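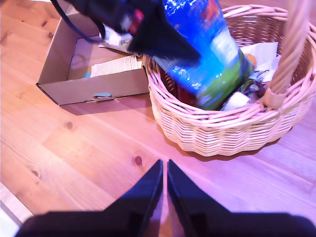 Gripper fault on the Hondbridge arms: your questions answered

Plenty of you have written in since the notice went up on Thursday, and we're sorry to have kept some of you waiting. We've gathered the commonest questions on one page and will add to it as more come in.

What went wrong?
The fingers on some Hondbridge arms can let go of a load without being told to. In the reports we've had, the arm picks something up perfectly well, carries it part of the way to its box or basket, and then the grip slackens and down it goes. Soft, shiny bags seem to suffer most, though we have had a few reports with plain cardboard too.

Has anyone been hurt?
No, and we're very glad of it. The worst we know of is a dropped jar and a good deal of sweeping up.

How do I know if mine is affected?
Look at the label under the wrist. If the number falls between 452 and 700, please stop using the arm for lifting until you've had the update. If the label has worn away (they do, we know, and the new ones are better), send us a photo of the whole wrist and we'll work it out for you.

What is the cause?
Lucero Ccori and her bench team at Esach traced it to the grip sensor, which drifts once the arm has done 2000 or so lifts. The arm believes it is squeezing harder than it is, and eases off – quite politely, and at just the wrong moment.

Can I carry on if I only move light things?
We'd much prefer you didn't. A light packet can still knock something heavier over, and there may be small hands or a dog underneath.

It dropped something and then froze. What should I do?
Press the red stop button first and wait for the lamp to go out. Only then reach in. Please don't pull the fingers apart by hand, even if something is caught between them – ring us and we'll talk you through the release lever.

Will the repair cost me anything?
Not a penny, and that goes for second-hand arms as well. The update takes a few minutes, and if the sensor needs changing we'll post you a new one with 2 spare screws, as they are dreadful for rolling under things.

Does this apply to the Shirima model?
No, the Shirima uses a different sensor and can be used as normal.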